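Castidthorpe Makers Forum > Simulation and Control > Cabinet door policy, adding a wrist view

gantrygoat
Posts: 212

Right, I've been quiet for a couple of weeks and I've got something to show for it! For those who missed the May thread, I'm training a simulated arm to open a cabinet door by its knob, learning purely from demonstrations. I steer the arm through the job with a gamepad, the recordings go into the training set, and the policy tries to copy me.

The new bit is the views. My old version saw everything through one fixed camera well back from the table. This one gets three: the same far view, a nearer one from the front, and one that rides along on the wrist. Same network, same 40 demonstrations, same 3000 test runs with the arm starting in a different pose each time. Failures at the grasping stage fell by half. I did not expect that from such a lazy change and I've been grinning all evening.

Far view first, the one the old policy had to make do with:
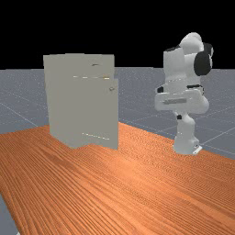

Reply 1
quietservo
Posts: 87

Lovely stuff. You can see why the old one struggled, that knob is tiny from back there. Which failures went away, though? Missing the knob, or slipping off it halfway through the pull?

Reply 2
gantrygoat
Posts: 213

Missing it, nearly all of them. The old policy would drift up to the door, close the fingers a little short and then pull very confidently on thin air. I watched dozens of those and it never stopped being funny. Slips are much the same as before.

The near view has done more of the work than I'd have guessed. You get the knob and the gripper at a decent size together, so the network has something to line up. One from that camera, with the hand still off to the right of the cabinet:
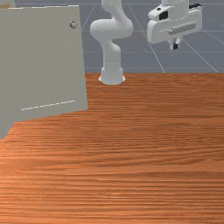
Replies 3 to 8: Does the wrist view earn its place?

Reply 3
m_tolliver
Posts: 1140

I'm going to be the grump. You went from one view to three and you're crediting the wrist, going by the thread title. From what you've just written it could all be the near camera. Did you run it with far plus near and no wrist?

Reply 4
gantrygoat
Posts: 214

Fair cop, no. I was too excited. I've got far only and all three, nothing in between. I'll set the other two going tonight.

Reply 5
fulvio.b
Posts: 33

Fulvio Bellini here, I did the drawer tasks on the old Cesthorpe bench so I have a dog in this fight. We found the wrist view useless until the last 15 centimetres or so, and then it was the only view worth having. Before that it mostly sees table. A policy that leans on it too early just wanders. Try blanking it at random during training so the network can't get attached to it.

Reply 6
m_tolliver
Posts: 1141

Or drop it altogether and save yourself the memory. I've yet to see a door job that needed it. Drawers with thin pulls, maybe. A round knob sticking out of a flat panel is about as friendly as it gets.

Reply 7
quietservo
Posts: 88

Disagree with that. Round knobs are horrid for a two-finger gripper, you've only got a small patch of contact and if you come in skewed it squirts out. I'd want the close-up.

Reply 8
gantrygoat
Posts: 215

Fulvio, "mostly sees table" is spot on. I went back through the recordings from the wrist and a great deal of it is like this: 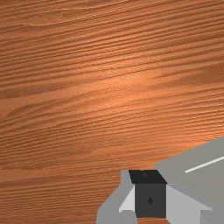

So for long stretches the network is being fed wood grain and has to find out for itself that wood grain is no help. I do like the blanking idea for that reason – it's about four lines in the data loader and I can have it in before bed. My worry is that it starts reading the grain as a sort of map, because the texture never changes between runs. It could be working out where the hand is from the streaks. That would look marvellous in my tests and fall to bits on any other table.

Reply 9
m_tolliver
Posts: 1142

Now that I would read a whole thread about. Swap the texture at test time only and see what happens. If the score drops off a cliff you've got your answer, and I'll admit the wrist view was doing something, even if it was cheating.

Reply 10
brasswasher
Posts: 9

Newish here, sorry if it's a daft question. Could you shuffle the table texture during training as well? I'm using the Juntunen scene pack with the Brakum renderer and it's one setting.

Reply 11
gantrygoat
Posts: 216

Not daft at all! Yes, and I should. I want the fixed-texture number first though, otherwise I won't know whether it was ever a problem. Queue for tonight: far plus near, far plus wrist, then all three with blanking. Texture swap on every one of them afterwards.

Reply 12
fulvio.b
Posts: 34

Keep the random seeds the same across the lot, please. We didn't, and I still can't tell which of our 2 best runs was better.

Reply 13
gantrygoat
Posts: 217

Seeds pinned. First one's training now, loss coming down nicely. I'll post the numbers in here when they're all through, good or bad.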